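Ciclo de restauraciones en la sala Nurier

La sala Nurier ha cerrado la programación de su ciclo de cine restaurado, que se celebrará en marzo. Son 16 largometrajes, todos en copia digital 4K salvo dos, que se proyectarán en 35 mm. El ciclo se abre con «Uvberg», de Eoin Daly, en el montaje íntegro de 2.576 metros – la versión distribuida hasta ahora carecía de la tercera bobina.
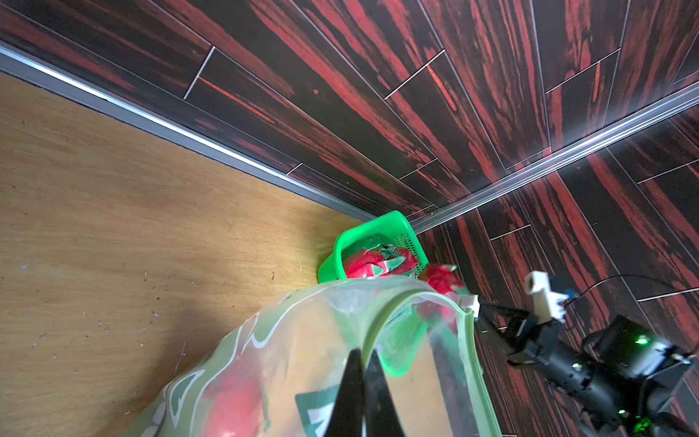
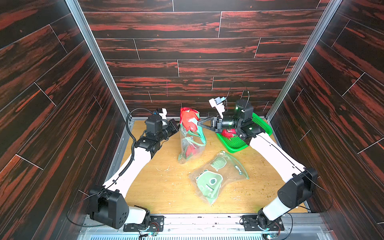
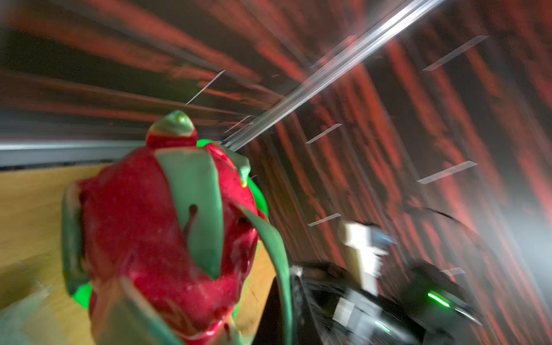
La restauración de imagen corresponde al laboratorio Katayama, que partió del negativo de cámara y de un internegativo para los planos perdidos. El etalonaje lo supervisó Keyvan Parsa, director de fotografía de la película. El sonido se mantiene en mono, sin remezcla.

Las sesiones serán en versión original con subtítulos en español. El abono de tres películas se vende solo en taquilla y no incluye la inauguración. La distribuidora Flestari prevé editar el título en Blu-ray – sin fecha por el momento.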